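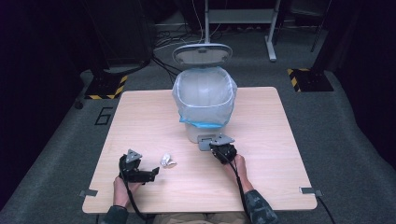 3. Mise en place du sac

Le modèle Lesico Droltdale est livré avec un sac d'essai plié au fond de la cuve. Les sacs de recharge Qaisi se vendent en rouleau de 16.

3.1 Posez la poubelle sur une surface plane et stable. Une table convient pour la première installation.
3.2 Ouvrez complètement le couvercle et vérifiez qu'il tient seul en position relevée.
3.3 Dépliez le sac, faites-le descendre jusqu'au fond, puis rabattez le bord par-dessus l'ouverture, sur tout le pourtour.
3.4 Chassez l'air entre le sac et la paroi en passant la main du haut vers le bas.
3.5 Jetez un déchet léger — papier froissé, boule d'aluminium — et contrôlez que le bord du sac ne glisse pas.

Remarque : un sac trop grand peut gêner la fermeture. Repliez l'excédent vers l'extérieur, jamais vers l'intérieur.

4. Contrôle de la pédale

4.1 Tournez la poubelle de façon à avoir la pédale face à vous.
4.2 Retirez les miettes et les fils logés entre les stries, avec une brosse sèche.

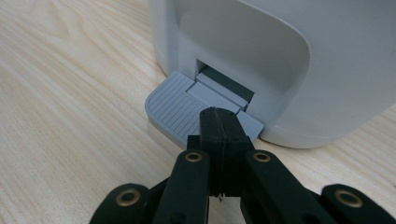 4.3 Vérifiez que rien n'est coincé dans l'ouverture au bas de la coque, de part et d'autre de la pédale.
4.4 Remettez la poubelle au sol et appuyez deux fois, sans à-coup. Le couvercle doit se lever puis redescendre librement.

Attention : n'actionnez pas la pédale au pied tant que la poubelle est en hauteur. Ne versez pas d'eau dans l'ouverture et n'y introduisez pas d'huile.

Si la pédale reste dure après nettoyage, adressez-vous au service Forkutetti en précisant la date d'achat.

Notice révisée le 17/01/2018 — rédaction : Benito Rivas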